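Notes on the Buckley word lists, part 1. I have been working through the microfilm since April and want the details in one place before I forget which reel is which.

The lists are bound as one volume but come from two compilers. The first hand numbers its entries and stops at 307. The second doesn't number anything and spells the same words differently.

Total across both hands is 2,208 entries, duplicates included. Fumiko Hattori's index gives fewer, as she merged variant spellings. Both counts are usable if you say which one you mean.

The main spelling problem is initial ng. The first compiler drops it. The second writes it as n, and on 31 pages corrects it in a darker ink. Any search for a term has to be run three ways.

Amr Zaki asked whether the place names were entered separately. They were. They sit at the back, after the kinship terms, with no heading. The 1950s typescript leaves them out completely, so anyone citing the typescript alone is missing them.

Provenance: the volume passed from the Ovness mission to a private owner, then to the library. The accession slip is undated. I have not found a letter covering the transfer.
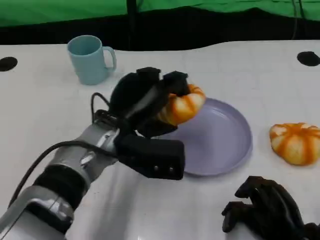
Small striped pumpkin and lavender plate.

Transcription of the first hand is done and Demetrio Collado is checking it against the reel. The second hand will take longer. If you have used the kinship section, please send me your page references, old foliation preferred.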